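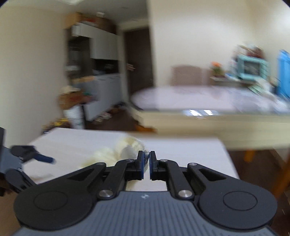
News > Local > Business

Search this site Enter keyword Go

Clurneneo shows how its robots get their lessons

June | By Khoa Phan

HORNBRIDGE – Residents got a look last month at how a local company collects the hand movements it uses to train household robots.

Clurneneo held its first open day at its Hornbridge workshop, and 84 people signed in before the doors closed at 4 p.m. Visitors were let in by groups of five and given a short safety talk before trying the equipment.

The company does not build robots from scratch. It records people doing chores with hand-held grippers, one in each hand, and uses the recordings to teach robot arms to do the same work. A camera on each gripper films the jaws as they open and close.

Most of the recording is done in ordinary homes, staff told the groups. Households that sign up keep their furniture where it is and work through a list of jobs on a table, such as folding small clothes, putting away toys and sorting cutlery.

The company said it has 3,315 recordings so far from homes in and near Hornbridge. It wants to add 1,000 more before winter, mostly of soft items. Cloth is harder for the software to learn than cups or boxes, staff said, as it rarely lies the same way twice.

At the workshop, visitors used the grippers to fold a hand towel and then watched an arm nicknamed Cù try the same towel. It finished the fold on its second attempt. A later group saw it drop the towel and start over.

Several people asked about privacy. Staff said faces and mail are blurred before anyone outside the recording team sees the footage, and that a household can have its recordings deleted on request.

Others asked about pay. Households are paid by the hour – the company would not give the rate – and training takes one afternoon.

The recordings are being used in Skarna, a project to develop a table-clearing robot for care homes. Clurneneo said it has no date for a finished product.

A second open day is planned for the fall. Sign-up will be at the workshop's front desk.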